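Mehwish Khokhar
Controls and maintenance, Meesuk cell, Stetstead

Thread on the wrist camera remount we did on the Meesuk cell in November. Several people asked for the procedure. It applies to a six-axis arm with a small camera bolted to the tool flange. Other layouts will need different numbers.

Symptom first. Pick offset drifted to one side over a couple of weeks. The panel locator still reported a good match every cycle, so there were no faults in the log. The operators at Sustville caught it when parts started landing against one wall of the nest.

We checked the obvious things in order. Tool center point against the fixed pin: fine. Joint zero marks: fine. Nest dowels: fine. Camera bracket: one of the two M3 screws turned with finger pressure. That is your drift.

The bracket is an aluminum L with slotted holes. Slots are handy during build and a nuisance forever after. Before you touch anything, scribe a line along the bracket edge so you know where it used to sit. Save the current calibration file under a new name as well.

Procedure. Arm to service position, drives off, lockout on. Pull both screws and clean out the old threadlocker with a pick. New screws, medium-strength threadlocker, washers flat side down. Snug them, set the bracket to the scribe line, then alternate in quarter turns up to torque.

Cable next. The connector at the camera end should have a loop of slack before the first tie. Ours had none, so every move of joint 6 was pulling on the bracket. We moved the first tie back 60 mm and went from a zip tie to a hook-and-loop strap.

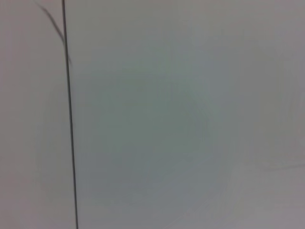 Run joint 6 through its full travel by hand-jog at 9 percent speed and watch the loop. It should never go straight and it should never touch the gripper body. If it does either one, move the strap and start over. Do this before calibration, or you will be calibrating twice.

Calibration. Dot grid flat in the nest, cell lights on, curtain closed. We take 9 poses: one square on, four tilted, four offset toward the corners. The software will accept fewer. I don't.

Focus is fixed with a lock ring on this camera. It was set for the working distance, so anything much closer is going to be soft. Don't chase it by turning the ring. If the grid is sharp at the taught height, leave the ring alone and put a paint mark across it.

Exposure is manual. Auto exposure on pale panels will hunt, and the edge finder threshold moves with it. Ours stays locked, and the gain is at the bottom of the range.

After calibration, run the repeat test. Same part, same nest, 81 cycles, log X and Y. Plot it. You want a tight blob with no trend. A slow walk in one direction means something is still loose, and it is usually the bracket again.

Ours came back with no trend on the first run. I'm not posting the plot because the customer's part number is all over it.

Added to the PM sheet: check bracket screws for paint stripe alignment, check strap position, wipe lens with a dry lint-free cloth. Every 6 weeks. Takes less time than finding the key for the lockout box.

One open item. Flinness sells a one-piece bracket with dowel holes and no slots. It's on order for the second cell. I'll add to this thread once it has some hours on it.

Someone asked about thread engagement on the M3s. The flange adapter is tapped deep enough for 6 mm. Check yours with a depth gauge before buying longer screws. Ours bottomed out at 8 and felt tight while clamping nothing.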